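Cleaning a glossy wooden conference table

Applies to: varnished or lacquered tops on metal legs. Oiled and waxed tops need a different method.

You will need two soft cloths, a bowl of lukewarm water and washing-up liquid. Horkano wood soap can be used in place of the washing-up liquid at 2 ml per litre.

Step 1. Clear the top
Move vases, glasses and small devices to a shelf. Lift them; dragging a ceramic base will scratch the finish. Dried branches shed, so carry the vase upright and pick up any bits by hand before wiping.
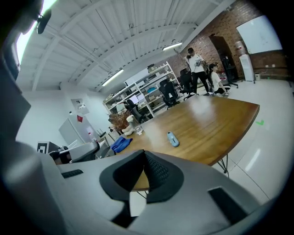
Step 2. Dust
Fold a dry cloth into quarters and wipe along the grain from one end to the other. Turn to a clean face when the cloth looks grey.

Step 3. Wash
Wring the second cloth until it no longer drips. Work in strips 39 cm wide, overlapping slightly. Do not spray liquid directly on the wood.

Step 4. Dry and check
Buff each strip straight away. Look across the top at a low angle towards the ceiling lights: smears show up as dull patches in the reflection. Repeat step 3 on those only.

Step 5. Legs
Wipe hairpin legs from top to bottom with the damp cloth, then dry the welds and the feet. Tighten any loose fixing screws by hand.

Last revised 2019-02-23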